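Drindbridge Night Shelter
Progress report to the Jatau Fund
July 11, 2024

This report covers the period since the second grant payment in April. It deals with occupancy, bedding, laundry and spending.

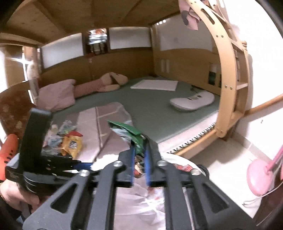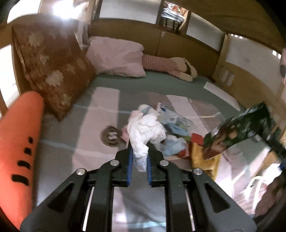

Kornél Csizmadia
Operations Manager, Drindbridge Night Shelter

Occupancy
We provided 581 bed nights in the period. The longest single stay was 63 nights, by a guest waiting on a housing transfer. Demand was highest in the first weeks, when the Wuditz Street shelter was closed for roof repairs and sent its guests to us.

Laundry
The second dryer is installed. It was delivered late and the vent had to be rerouted, so we paid for outside laundry longer than planned. Sheets are now changed between every stay. Blankets still go out to Esfahani Cleaners, who have kept their old price through the end of the contract.

Staffing
Kourosh Sharifi moved from weekend cover to full-time night lead. One morning post is still open. We interviewed four people and made one offer, which was declined over the start time. We have reposted the job with a later start.

Spending
Of the $2,000 set aside for bedding, $159 is left. We would like to carry this over and use it for pillow covers. The dryer came in on budget, but the vent work was not in the original plan and was paid from our general fund.

Next period
Fill the morning post. Replace the hallway lights on the second floor. Review the intake form with the county office, which has asked for two new questions on medication. Receipts are attached separately.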